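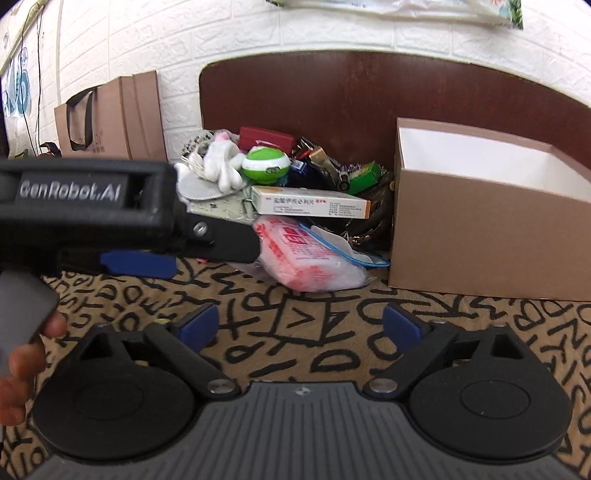
**Does hand-held gripper data carry over to new rooms? Project report, Yavuz Karabulut**

## What we set out to check

The claim we started from is one you hear a lot now: have people do a task with a gripper in each hand, record it from a camera on the gripper, train a policy on the recordings, and the robot will do the task in places it hasn't seen. Our group picked one task, sorting a mixed pile of household items into an open cardboard box, and tried to find out how much of the claim survives contact with a second room. I went in doubtful and I am still doubtful, though for different reasons.

## Data

We recorded 2,000 demonstrations in the Grirnham room and none in the Brurnby room, which was kept for testing. There were 4 operators. The pile mixes soft things (a plush toy, plastic bags) with stiff ones such as a medicine box, and it sits on a carpet printed with big black letters. I argued against the carpet at first. A busy floor gives the policy plenty to latch on to that has nothing to do with the task, and I wanted plain gray. I lost that argument and was partly wrong, see below.

An operator holds both grippers and works through the pile until the box has everything in it. Demonstrations where an item was dropped outside the box were kept if the operator picked it up again. We threw out the ones where tracking was lost. I didn't keep a proper log of why each one was rejected, and I should have.

## Training

Two policies, same network, same settings:

- **Gallardo** was trained on everything.
- **Lotico** was trained on the same demonstrations with the floor blurred out in preprocessing.

Both were run on the lab's two-arm robot with matching finger pads. Each policy got 40 trials per room. A trial counted as a success only if every item ended up in the box with no help from us. Partial credit was tempting and we decided against it before running anything.

## Results

| Policy | Grirnham | Brurnby |
|---|---|---|
| Gallardo | 31 of 40 | 12 of 40 |
| Lotico | 28 of 40 | 19 of 40 |

The first column looks good and I would ask readers not to get excited about it. It is the same room, the same carpet and the same items as training. The second column is the one that answers our question, and there the full-data policy failed more than twice as often as it worked.

Blurring the floor seems to help in the new room and cost a little in the old one. That fits the idea that Gallardo learned something from the lettering. It does not prove it. Brurnby also has different light and a higher ceiling, and we changed only the floor in preprocessing, so any of those could be mixed in. The gap between 12 and 19 is also not large for 40 trials.

Most failures in both rooms were with thin plastic. The pads closed, the arm lifted, and the bag stayed on the carpet. Operators get around this by pinching a fold with one gripper while the other holds the bag down. We saw the robot try the two-handed version in 7 trials and finish it in 4.

## Problems I would raise if I were reviewing this

The operators knew which items were hard and slowed down for them, so the data has our habits in it. Everyone who recorded was also in the room during testing, and the person who reset the pile between trials knew which policy was next. We tried to scatter things the same way each time — I don't believe we managed it.

We also never trained on a smaller share of the data. Without that I can't say whether more recordings would fix the Brurnby number or whether the curve is already flat.

## Next

Repeat the Brurnby tests with someone outside the group resetting the pile, and record a small batch on a plain floor. The robot is booked for Thursday.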